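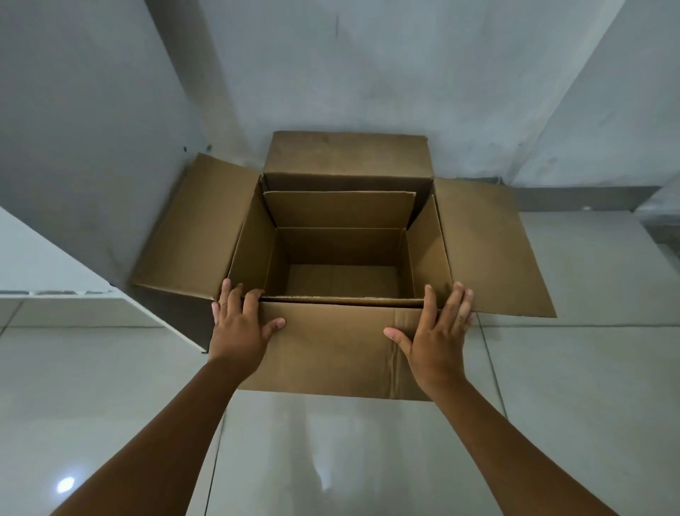

Plain corrugated carton, top flaps open.

Brestow 136 Tabletop Reflector

Aigner item 316

The Brestow 136 is a compact Newtonian telescope on a single-arm tabletop base. It is suited to the Moon, the planets, bright star clusters and the larger galaxies within reach of a suburban yard.

Optics
Design: Newtonian reflector
Aperture: 136 mm
Primary mirror: parabolic, aluminum coating with protective overcoat
Secondary mirror: four-vane support, three adjustment screws
Focuser: rack and pinion, 1.25-inch
Eyepiece supplied: 28 mm
Finder: Zilteo red dot, battery included

Mount
Type: alt-azimuth, tabletop
Tube attachment: dovetail bar, one clamp knob
Altitude tension: adjustable by hand
Tripod thread: 3/8-inch, underside of base

The 28 mm eyepiece gives a wide, low-power field for finding objects and for extended targets such as the Pleiades. Planetary detail needs a shorter focal length. Any 1.25-inch eyepiece or Barlow lens will fit.

Collimation is set at the factory but should be checked on a star before first use. Allow the tube to reach outdoor temperature before judging the image at high power. The base requires a rigid, level surface; folding camp tables are not recommended.

Never point the telescope at the Sun without a full-aperture solar filter. The Clolberg filter cell for this tube is sold separately.

Shipping
One carton, base partly assembled. Assembly takes 6 screws; hex key supplied. Keep the carton and foam inserts for the length of the return period.

Specifications revised 30 November 2021.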